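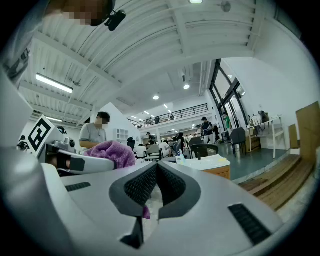 You lot keep telling us to buy better towels, a reader in Skimholm wrote after our May issue, and not one of you says how to wash the ones we've got.

Oct 6, 2026
By the homes desk

Fair point. So, washing. Hard water first. Skimholm has it, so does most of the coast down to Zurnholm, and it leaves towels like cardboard. More powder makes it worse. Less powder, warmer water, half a drum. That's most of it.

Softener - we'd leave it out. Coats the loops, and a coated towel just pushes water round your back. The launderette on Gosling Street stopped putting it in service washes and got complaints for a fortnight, then none. They charge 50p extra if you insist.

Vinegar? People swear by it. Small cup in the drawer, now and then, fine. Not every wash, the rubber seals don't thank you for it.

Drying is where it really goes wrong. A radiator bakes them flat. A windy line is lovely if you've got one, and a good hard shake before pegging out does more than you'd think. In a flat, 25 minutes in the tumble dryer and then finish on the airer. Cheaper than a full cycle and they come out softer then they went in.

We asked readers how often they wash a bath towel and had 2,878 replies, which is more than the gas bills feature got. Weekly won easily. A brave few said monthly. One household has a rota, with 9 towels and a chart on the airing cupboard door.

And when they're past it, cut them up. Floor cloths, dog, car. The hems last for ever.

More from Homes
Plastell storage boxes: do the lids fit yet?
Airing cupboards, a defence
The gas bills feature, your letters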